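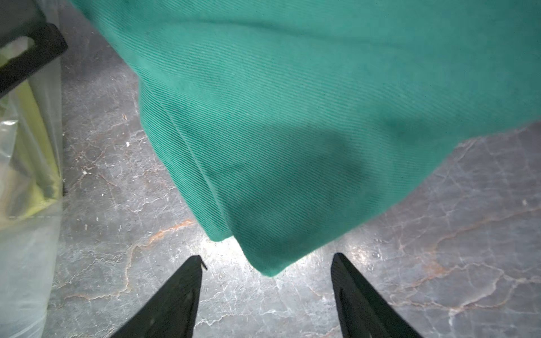 Apaza workroom, July

OK, so I finally sat down and typed up the linen and workwear check I do before anything goes back on the shelf! Marisol Taipe has been asking for it forever, and my handwriting is no help to anyone. My comments are under each line (skip them if you're in a hurry).

[x] Weave
Green twill. I hold it up and let it hang so I can see the fine diagonal ribs. If they wander or go fuzzy, it goes in the mending bin.

[ ] Stains
Darker patches on the green one, and I can't decide if they're slight stains or just shadow. Leaving this open until I've had it by the window.

[x] Corners
I pinch every one. A frayed corner catches on door handles, ask me how I know.

[x] Folds and creases
A crease is fine! I only write it up if it's still there after pressing.

[ ] Floor
Gray, with fine white veining all over, so dropped pins are really hard to spot. Sweep before you start and again after. Please.

[x] Trip hazards
Nothing trailing off the table past ankle height. Long pieces get folded over twice.

[ ] Tags
Batch 54 still needs its tags, Ludger has the roll.

Next round is the aprons, and I'm bringing coffee.

We use cookies to remember your settings. Accept / Manage

Comments (3)

Usman Kazmi: Can we add buttons? I lost two last month.

Nelly Espinoza: Try a damp white cloth on those patches, if it's shadow you'll know in a second.

Cristian Cárdenas: Tag roll is in the second drawer now.

© Leltier | Contact | Back to top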